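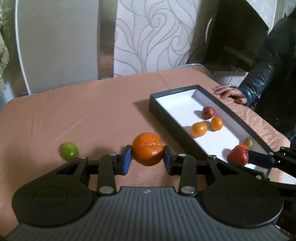
Search this site Search Go

Speaker notes: Mixed fruit in shallow trays
Keisha Brannigan, second session, Coltberg

Slide 1. Title. Leave it up while people sit down. Handouts are on the side table.

Slide 2. Scope. Loose fruit laid by hand in a single layer. Crates, punnets and netting were covered in the May session and I won't repeat them. Everything that follows assumes a flat tray with a smooth floor and no dividers.

Slide 3. The Villanueva trial. 2,945 pieces went through the trays, against a plan of 3,000. The shortfall was a late delivery of red fruit. Say this early, as someone always does the subtraction. Mandarins were the largest group.

Slide 4. Peel faults. Separate two things. A dry scar on a mandarin is a surface mark, usually from rubbing against a twig while the fruit was small. It affects grade and has little bearing on keeping. A soft patch or a split is a reject at any size. Sorters in their first week tend to throw out scarred fruit, so pass the sample round and let people run a thumb over it.

Slide 5. Stems and leaves. A leaf left on a mandarin sells the fruit in a display tray. In a packed tray it is a nuisance: the leaf dries, the stem hardens, and a hard stem will puncture the neighbour. Our rule for display is one layer, stem turned away from the next fruit. For transport, clip flush with the button. Do not pull. Pulling lifts the button and leaves an open wound in the peel.

Slide 6. Spacing. Fruit of different shapes will not sit in rows. Put the largest down first, near the long walls, then the ovals, then the small round ones. Leave a finger's width between pieces where the tray allows it. Set each piece down on the floor of the tray before letting go. A drop of 8 cm onto a hard base is enough to bruise a ripe one, and the bruise may not show until the following day.

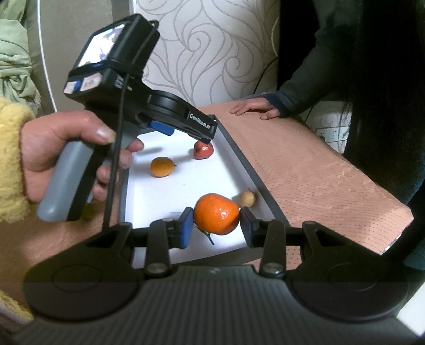 Wayne Birkett objected at the rehearsal that a finger's width is too generous for anyone paying for van space, and that he would close the gaps and line the tray with paper instead. Answer if it comes up again: for transport he is right. The spacing figure is for display only. Add the word "display" to the slide heading.

Slide 7. Tray colour. White interiors show juice, grit and leaf fragments, and they make pale yellow fruit harder to judge for ripeness. Rindix supplies the same depth in grey. We kept white for sorting and moved to grey for the counter.

Slide 8. Cleaning. Empty, wipe, rinse, stand on the long edge to drain. Allow 10 minutes. Do not stack wet.

Slide 9. Questions. If asked about Wakby liners, we have not tested them. Order codes are on the back of the handout.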